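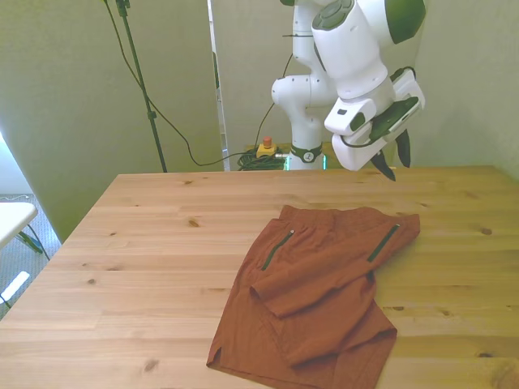
I have come to believe that the most neglected job in any robot cell is looking after the cables and the fingertips, and I say so as someone who neglected both for a good long while. When we set up our folding cell at Lustadow, I spent weeks fussing over software and maybe one afternoon on everything else.

Cloth is a patient teacher. A metal part will let you get away with a finger that sits a hair out of line — a thin fold of fabric won't. So I now ask for a wipe of the fingers and a slow closing test every morning, before anyone loads a garment, and I write the result in a paper notebook, which my younger colleagues find very sweet. Our log stood at 3,192 grasps by March, and the bad days in it nearly always sit next to a skipped morning. 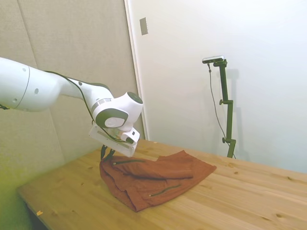
Two fingers on a fold of cloth, near a zipper.

Then there is the cable at the wrist. Give it too little slack and it tugs whenever the arm turns; give it too much and it finds something to catch on. I like to run the arm by hand to the far ends of its reach, on both sides, and watch the loop the whole way, and then do it all over again after any change to the mount. It's dull work, I grant you, and I've grown rather fond of it.

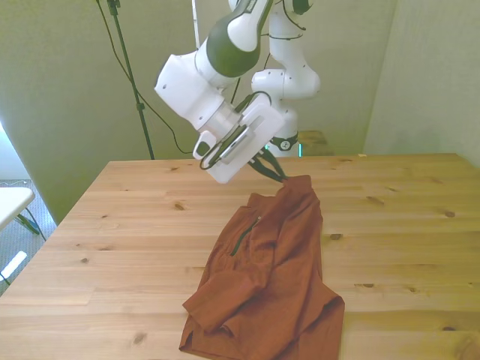 Deirdre Hayes wrote to me that I'm too hard on the software people, and that at Buckley a good fault log caught a worn finger well before any morning check did. She may be right about Buckley, and I'd love to read that log. I would still want the wipe and the slow close first, with the coffee.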